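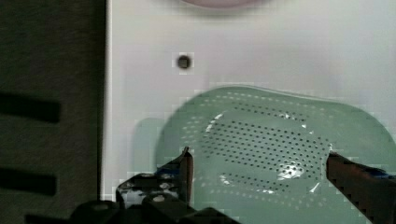 Fig. 25. Oval colander, mint green, on a white surface.

Using the colander

The Greltodstead leaflet calls this part "self-draining." We doubt it. Expect to do some shaking.

1. Rinse the colander before first use. The leaflet says this isn't needed. Do it anyway.

2. Set it in the sink and check that it doesn't rock.

3. Pour slowly toward the middle, where the holes are packed closest. The basin is shallow, so a full pot should go in two batches.

4. Lift by the rim and tilt toward one end. Wait, then tilt again.

Note: Small grains such as couscous may slip through. The claim that it "holds every grain" did not survive our first try with rice.

Caution: Do not leave it on a hot burner or against a pan fresh off the stove. "Heat safe" is printed in the leaflet with no temperature next to it.

5. Scrub the holes from the underside with a soft brush.

Spare part no. 974.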